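Cables viejos, cobre nuevo

Lo que se queda en los cajones de casa y lo poco que cuesta sacarlo de ahí 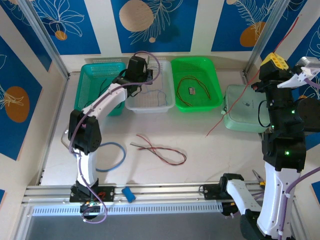

Khadija Alaoui tardó once años en tirar el cargador de su primer teléfono, y todavía no está segura de haber hecho bien. Lo guardaba, explica, por si algún día aparecía el aparato. El teléfono no apareció nunca. El cargador acabó en una bolsa con otros cables, un router y un mando de persiana, y la bolsa pasó el invierno detrás de una puerta hasta que en febrero la llevó al punto de recogida de Unthorpe.

El caso es corriente. En casi todas las viviendas hay un cajón, una caja de zapatos o un altillo donde se acumulan alargadores, auriculares con un solo lado y transformadores sin etiqueta. Ocupan poco y no huelen, así que se quedan.

Un cable doméstico es cobre envuelto en plástico. El cobre se puede fundir y volver a usar muchas veces sin perder sus propiedades – es uno de los metales que mejor se prestan a ello – y por eso tiene comprador. El plástico es otra historia. El PVC de las fundas antiguas puede llevar aditivos que hoy están restringidos, y separarlo por tipos resulta más caro.

En Komora, un taller de recuperación instalado en las afueras de Jatcombe, trabajan con lotes de 200 kilos. Marthinus Mokgethi lleva la línea de pelado. Los cables gruesos pasan por una máquina que abre la funda a lo largo; los finos se trituran y el metal se separa por densidad. Lo que más retrasa el trabajo son los enchufes, que hay que cortar antes, y los nudos. Mokgethi calcula que un cable bien enrollado y sujeto con una goma le ahorra la mitad del tiempo.

El taller abrió con 3.000 euros y una peladora de segunda mano. Hoy recoge en 183 puntos, casi todos en ferreterías, bibliotecas y portales de comunidades de vecinos. Rhea Calimlim organiza la ruta y prefiere las bibliotecas: la gente entra con calma, lee el cartel y no echa pilas donde no toca.

Las pilas son el problema serio. Una batería de litio aplastada entre cables puede arder, y en Komora han tenido 2 incendios pequeños por ese motivo. Desde entonces todo lo que llega se vuelca y se revisa a mano antes de entrar en la nave.

Detlef Voß, electricista jubilado, defiende otra vía. Un cable que funciona, dice, no es un residuo. En su garaje los comprueba con un polímetro, los etiqueta por longitud y conector y los regala. Los que más le piden son los de impresora y los de alimentación de ordenador de sobremesa. Los de antena no los quiere nadie, y esos sí van al contenedor.

Antes de llevar una bolsa conviene apartar las pilas y baterías, dejar fuera los cables mojados o quemados y preguntar si el punto admite también aparatos pequeños, porque no todos lo hacen. El de Unthorpe los acepta por la mañana. Los cables no van nunca al contenedor amarillo, aunque la funda sea de plástico.

Alaoui se quedó con tres: dos de carga y uno de red, de los largos. Están en el mismo cajón.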